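Gallery: Bench enclosure, marble-pattern top

Page maintained by Purificación Benítez
Last revised 2023-11-13

This page covers the finished enclosure at Brukport: the top, the three walls and the corner trim. It follows the earlier gallery for the Kuusisto bench and uses the same headings, so the two can be read side by side. Prices and drawings are on the project sheet and are not repeated.

Top

The surface is an off-white marble pattern with irregular grey and brownish veining, ordered under the name Firnness. We looked at three patterns before settling on it. The plain white sample showed every scuff, and the dark one made small black screws hard to find. The veining has no repeat that I could trace across the sheet, which helps when a mark has to be left until the next clean.

The front edge has a slight curve. A straight edge was drawn first and changed before cutting — the corner caught sleeves on the old bench.

Walls

All three walls are the same pale lavender-grey, smooth and without fixings on the face. The colour is Bemska 819. It was chosen over a neutral grey after both were tried on offcuts under the room lighting, where the neutral grey looked green by late afternoon. Two coats, light sanding between them.
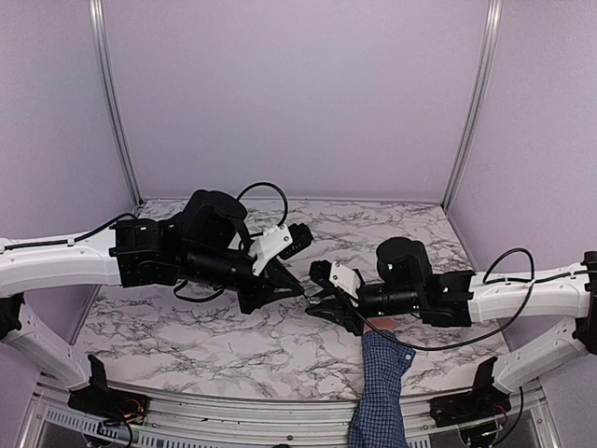 Top, walls and rear corner profiles, with both arms over the surface.

Corner profiles

Each rear corner is covered by a silver aluminium profile with long lengthwise grooves. The grooves were left open. Filler strips are sold for them and can be added later, but they have to come out again whenever a panel is changed. Dust does collect in the grooves and a narrow brush clears it.

Rear joint

A thin, light strip runs along the line where the back wall meets the top. Press it down by hand before cleaning and do not run a wet cloth along it.

Cleaning

Damp cloth, mild soap, dry cloth. No abrasive pads on the top. Solvent wipes dulled the finish on one of the Firnness samples and should be kept off the walls as well. Ink comes off the marble pattern if dealt with the same day.

Reference

The job is filed as 2,297 in the Brukport register. The November gallery for the Kuusisto bench has the older straight front edge and the white top. Corrections to Purificación Benítez, quoting the job number.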